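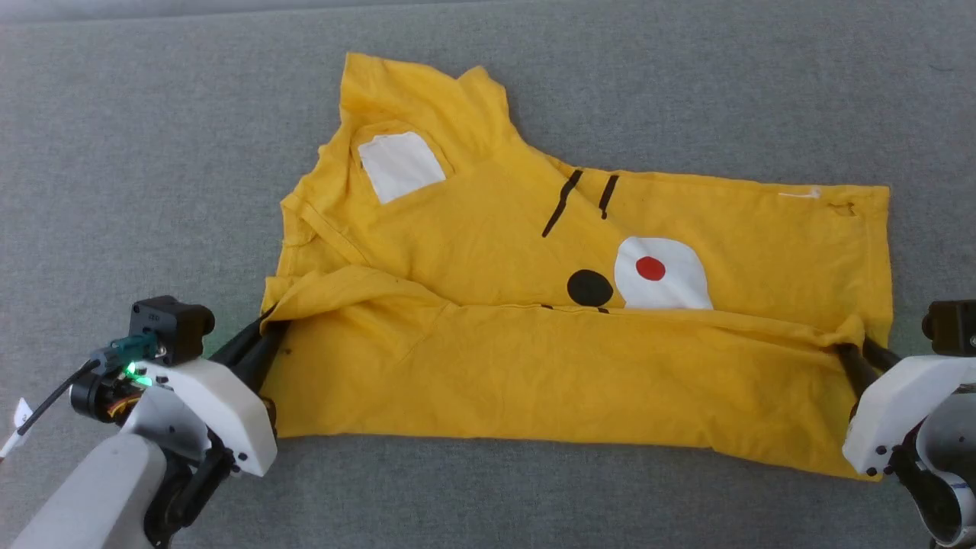

Greltus opens remote teaching room for two-armed laundry folding

Greltus has opened a teaching room at its Skallari site where operators show robots how to fold clothes by remote control. The room went into daily use in November and will supply training data for the company's Berge folding software.

Each station has 2 robot arms over a fabric-covered table. The operator sits at a separate desk and moves a pair of hand controls, and the arms copy the movement. Joint positions and camera pictures are saved together, so that every fold is kept as one complete demonstration.

The first programme covers T-shirts. Operators bring up the bottom of the shirt with a gripper at each lower corner, then carry on to the sleeves and the final fold. Shirts are put down crumpled, turned or half folded as well as flat, as clothes seldom come out of a basket in good order. Printed and plain shirts are both used.

A demonstration in which a corner slips is kept if the operator picks it up again and finishes the fold. These recoveries are marked separately. Demonstrations that are abandoned part way are removed before training.

Greltus has recorded 162 demonstrations so far and plans to reach 500 before the T-shirt programme closes. A further 200 will be recorded with towels, using the same arms and the same controls. Work on trousers will follow once the table has been made wider.

New operators practise for two shifts before their recordings are counted. They begin with small cloths, which are easier to grip, and move to shirts when they can hold both corners level through a lift. Experience with robots is not required.

The Skallari room is open to trade visitors on Tuesday afternoons by appointment. Laundries and clothing firms that wish to send garments for the next round of recording should contact the Greltus press office, which will pass on details of sizes and fabrics.

ENDS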